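Station check, two-arm table, medicine sorting task
Rurkside site, Table 2
Filled in by Musyoka Sang, reviewed by Stelios Xenos
Monday, morning shift, before the first recording block

How to use this sheet: mark each line OK, FIX or N/A. Anything marked FIX needs a comment. If a line in section 1 or 2 is marked FIX, don't start recording until it has been cleared and initialed.

1. Power and stop

1.1 Stop button within reach of the operator's seat. OK
1.2 Stop button pressed with both arms powered, both arms hold. OK
Comment: Pressed it twice. Left arm sags a little before the brake takes hold. Same as last month, within what we allow.
1.3 Power lead for each arm fully seated and strain relief tight. OK
1.4 No tape used as a repair on any power lead. FIX, cleared
Comment: Found black tape on the supply lead behind the table. Swapped the lead for a spare from the Jeson cabinet. The old one is in the scrap bin with its plug cut off. MS
1.5 Spare fuses in the drawer. OK

2. Arms and mounting

2.1 Mounting bolts checked with the torque wrench. OK
2.2 Arms moved by hand through full range, power off, no grinding. OK
2.3 Cables clear of joints at full bend. OK
Comment: Right arm cable needs watching. It was clear this morning, but it gets closer each time somebody moves the leader handles. I would like a longer clip here. — MS
Reviewer: Agreed, ordered. Until it comes, repeat 2.3 after lunch as well as at the start of shift. SX
2.4 Grippers open and close fully, both sides. OK
2.5 Finger pads not torn or peeling. OK
2.6 Home position reached from a cold start, three tries. OK
Comment: The second try was slow on the left. No error in the log. Noted only.

3. Table and items

3.1 Tabletop wiped, no loose screws or tie ends. OK
3.2 Storage box free of cracks and sharp edges. OK
3.3 Medicine packages are practice stock, sealed or emptied, and signed out on the Tanui list. OK
Comment: Practice stock stays on the list even if it only leaves the shelf for ten minutes. Last week a carton went back without being signed in and we lost half an hour looking for it.
3.4 Labels readable and not lifting at the corners. OK
3.5 Bottle cap tight. OK
3.6 Start layout set from the layout card for this block. OK
Comment: The card for this block calls for four items in the box: the dark bottle at the left end, two white cartons in the middle section and the red-and-white box at the right end. Layout cards are in the blue folder. Please put them back in order. 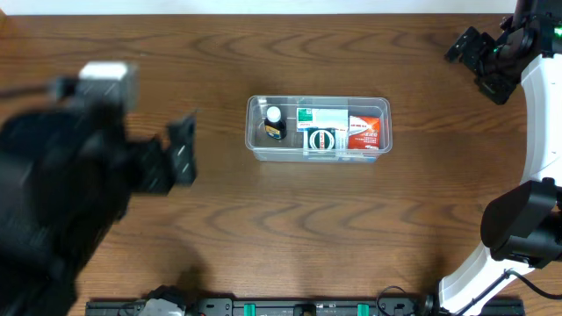
Does a recording have to be thrown out if the operator drops an item?

A drop is kept if the operator picks the item up again and finishes the task without anyone reaching onto the table. Mark it "drop, recovered" in the notes. If a hand goes in, or the item leaves the table, stop the recording and mark it "discard."

4. Head camera and lighting

4.1 Lens cleaned with the cloth from the kit, no paper towel. OK
4.2 Whole storage box in view on the monitor. OK
4.3 Both grippers come into view when brought to the box. OK
4.4 Exposure locked. FIX, cleared
Comment: Was set to auto. Somebody probably restarted the recorder and didn't load the saved settings. Loaded them and checked again after a restart. MS
4.5 Blinds down, ceiling lights on. OK
4.6 Clear plastic not throwing glare into the camera. OK
Comment: There is some glare after 2 p.m. even with the blinds down. Turning off the lamp nearest the window helps. Do that before the block starts and leave it alone until the block ends, so the lighting stays the same from the first example to the last.

5. Recording

5.1 Free disk space at least 236 GB. OK
5.2 Clock on the recorder matches the clock on the arm controller. OK
5.3 Task name typed exactly as on the card. OK
Comment: I found 11 recordings under a misspelled task name. Renamed them and told the night shift. Copy and paste from the card file, please. Don't type it from memory.
5.4 Test recording made, played back and deleted. OK
5.5 Operator has done a warm-up run that isn't saved. OK
5.6 Count carried over from last shift and agreed with the log. FIX, open
Comment: Whiteboard says 885, log says fewer. I think the discards were left in the whiteboard count. Not a safety matter, so recording can start.
Reviewer: Go by the log. Wipe the whiteboard number and write the log number at the end of each shift. SX

6. Operator

6.1 Operator has signed the Ilier training sheet for two-arm work. OK
6.2 Sleeves, lanyards and hair clear of the leader handles. OK
6.3 Break taken at least once an hour. To be filled in at end of shift
6.4 Second person in the room while the arms are powered. OK

Open items

5.6, count mismatch. Musyoka to correct before end of shift.
2.3, longer cable clip for right arm. Waiting on delivery.
6.3, break times to be entered.

Table 2 cleared for recording. Next full check at the start of the next morning shift, or sooner if an arm is unbolted or the camera is moved.

Initials: MS, SX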